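Home & Kitchen Help > Countertops and Storage

Where do you keep everything when the counter is white marble?

Posted by gollgate_kitchen, 2019-06-03
1,372 views

We moved into a place in Miltthorpe with white marble counters and a tile backsplash. I cook most nights and I like having things out where I can reach them, but the counter is one straight run and it fills up fast. Right now the toaster oven is in the middle and everything else is pushed in wherever it fits. I end up chopping on a corner. I also worry about stains and scratches. The cabinets are full, so please don't tell me to put it all away. How do other people lay theirs out?

yatsenko_b
157 helpful votes

Ours is the same setup, white with gray veins. Start with the cutting board and give it the middle of the counter. Use a big one with a juice groove, because tomato and lemon will dull marble if they sit on it. We had a small board for years and I have the dull spots to show for it.

Then put anything with a cord at one end. I have the toaster oven on the left with the two-slot toaster right below it, so the cords stay on that side. Don't run them both at once if they share a circuit. Everything else goes in a line along the backsplash: squeeze bottle, utensil crock, canisters, then the pot.

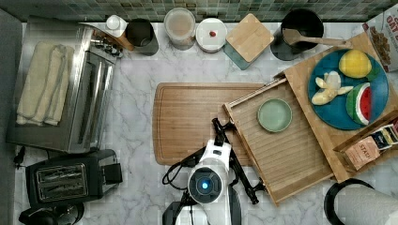 The tray is the part I would copy first. Mine is light wood with slatted sides, and it overlaps the board when I'm not cooking. Small dishes go in it, and when I need the whole board I pick up the tray and move it in one go. Before that I was shifting 2 or 3 little bowls every time I made dinner.

One warning — I leave a folded dish towel on top of the toaster oven, and it has to come off before the oven goes on. Check your manual for how much space it wants at the back and sides too.

As for stains, wipe up right away with dish soap and water. No vinegar. Ask whoever installed the counter whether it was sealed.

cakach22
3 helpful votes

Get rid of the toaster if you have a toaster oven. Same job.

gollgate_kitchen

Thanks both. I moved the toaster oven to the end last night and the board fits in the middle now. Keeping the toaster — the oven takes too long for two slices. Still looking for a tray the right size.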